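This site uses cookies to remember your settings and count visits. By carrying on you agree to this. Accept | Manage | Read our cookie notice

# Curkside: wrist-camera recordings of a five-fingered hand

Data card and README, last changed May 26, 2021
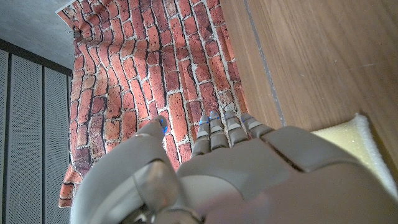

Curkside is a set of recordings for people who want to teach a robot hand to do small household jobs and have already found out that a simulator will let them get away with anything. It was put together at our workshop in Mustthorpe over one long winter, with a person driving the hand and the computer taking notes. The person got the worse end of the deal.

Please read the whole file before you train on it. It's shorter than the bug report you would otherwise send us.

## What you get

There are 400 episodes, each one a single attempt at a single job, from the moment the driver says "go" to the moment the driver says "done" or something less printable. Speech is not included.

Each episode folder holds:

- `wrist.mp4` - colour video from the small camera at the wrist
- `joints.csv` - measured finger and wrist positions
- `command.csv` - what the driver asked for, which the measured positions follow at their own pace
- `note.txt` - one or two lines typed by the driver straight afterwards
- `outcome.txt` - one word: `done`, `part` or `failed`

The clocks were lined up before each session. They drift a little by the end of a long one. If you need tight timing, use the `offset` column in `joints.csv` and don't trust the file times, which mostly record when we remembered to copy things over.

## The jobs

We chose 14 jobs, written out in full in `jobs.md`. They are mostly picking up, putting down, pressing, wiping, turning over and handing across. Nothing is cooked and nothing is poured. We did draw up a plan for pouring, then looked at what was plugged in underneath.

Each job has a starting layout and a finishing rule. The finishing rule matters more than you would think. "Wipe the panel" sounds clear until two drivers disagree over whether a panel has been wiped or merely visited. The rule for that job now runs to a full paragraph and we're still not happy with it.

## How it was recorded

The driver wore a tracking glove and stood to one side with a clear view of the hand. Finger movements were copied across by Satska, our retargeting code, which turns human finger angles into ones the hand can reach. Satska is good with the four fingers. It has opinions about the thumb. Where a grasp looks oddly formal, as though the hand were taking tea with a bishop, that's usually why.

Drivers practised each job until they could finish it without help, and only then did we start keeping files. Practice runs are not in the release. We have kept them and may put them out separately if anybody can give us a good reason.

Sessions were short. A tired driver makes tired data: the fingers half close, the wrist wanders off, and everything is approached from the left. We stopped when the notes became sarcastic.

## Backgrounds

All the early recordings had the same wall behind the work, and the first model we trained on them had learned that wall beautifully. Move the hand to a different spot and it behaved as if it had never met itself. After that we began hanging printed sheets and changing what was nearby between sessions. The brick print was the cheapest and is now the one we are fondest of. It doesn't hang flat, so the courses of brick bend in ways no bricklayer would sign for, and we left it like that on purpose. A model that expects straight lines everywhere is in for a hard life.

The sheet used in each session is listed in `sessions.csv`. If you are splitting the data for testing, split by session. Splitting at random will put near-twins on both sides and give you a lovely score that means nothing.

## Lights on the fingertips

The tips have small blue lights on them, and they show up in the video. A model can lean on them to find the fingertips. That's fine if your hand has them too. If it doesn't, we suggest shifting or washing out the colour when you train. There is a script for it, `dull_tips.py`, written in one afternoon and commented accordingly.

## Failures

We kept the failures, 61 of them. Most are drops. A few are cases where the hand did the job perfectly well on the wrong object, and we argued at some length over what to call those. They are marked `failed`, with the argument summed up in `note.txt`.

Please don't throw them away by default. Our own results got better when they were left in with their labels. They got much worse when they were left in without them, as we learned over a week in October that we would like back.

## Known problems

- The hand hides a good deal of its own work. When the fingers stretch out in front of the camera, the thing being reached for may be behind them.
- In 11 episodes the joint log has a gap of over a second. They are listed in `gaps.txt`. We haven't filled the gaps in, and would rather you didn't either.
- Lighting is even and kind throughout. Don't expect a model trained only on this to cope with low sun through a kitchen window.
- All the drivers were right-handed.
- "Part" was used more freely in the early sessions, before the finishing rules were tightened.

## Loading

Run `python load.py --check` first. It reads every folder and complains about anything missing. If it finishes without complaint, check that you have pointed it at the right folder.

The Ratanaporn loader can read the same files, but it expects wrist angles in degrees and ours are in radians. Set `--radians` or enjoy the footage of your robot trying to unscrew itself.

## Use

Free for research and teaching. Ask before putting it into anything that will be sold, or anything that will be near somebody's face. Corrections are welcome through the issues page, and do give the episode number. "The one where it drops it" doesn't narrow things down.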